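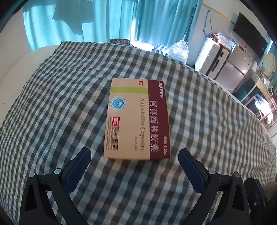

Photo: Saodah Osman

I spent most of December moving our customer mailings out of the office and over to a print and mail house. We are a small company, Tasell, and until then every statement and reminder letter went through one printer and a folding machine that jammed if the paper was damp.

The first job I sent out was a reminder letter to 2000 customers. Custberg quoted me a price per piece, with postage listed separately, and asked for the addresses in a plain spreadsheet. That part took me longer than the letter did. Our list had first and last names in one column, and 28 records had no zip code at all.

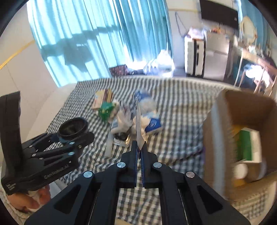 I fixed those by hand and sent the file back before lunch. They returned a proof that afternoon — two sample letters, one with a short address and one with a long one. The long address ran below the envelope window, so we cut a line from the header and tried again. The second proof was fine.

I also got a quote from Gonberg. They were a little cheaper but wanted the file 2 days earlier, and our billing run doesn't finish in time for that.

The letters went out on schedule. So far 18 have come back as undeliverable, and I'm working through them now. The next job is the yearly statement, with a two-page insert, and I still need to ask whether the insert changes the postage.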